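4.2 Kitchen task, student build

The dish task was picked by the student team in May, after the Tagle sorting task turned out too easy to tell the two controllers apart. Same two arms, same hands. Only the Bondero wrist brackets are new. Operators were all club members, most in first year, and each did a short practise block before any run was logged.

We use cookies to remember your settings. Accept all | Manage

A run starts with items at the sink and the upper rack pulled out. One cup, one plate. Cup goes first. Left hand holds, right hand works at the rack side, see Figure 3.
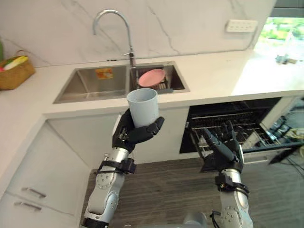
Figure 3. Dish task. Left hand gripping the cup, right hand over the upper rack of the dishwasher; plate in the right-hand basin.

In total 426 runs were logged, 216 with the Trodine controller and the rest with our own. 51 were thrown out for dropped packets before teh grasp and are not in Table 2. Grip force was not recorded, the students ran out of time to wire it in. Scoring by video, two markers, disagreements settled by a third.

Thumb placement was the main thing operators complained about. Thin rims were harder again. Plate runs are treated seperately in 4.3 as the Vusalell planner handles tilt in its own way and the scores don't compare.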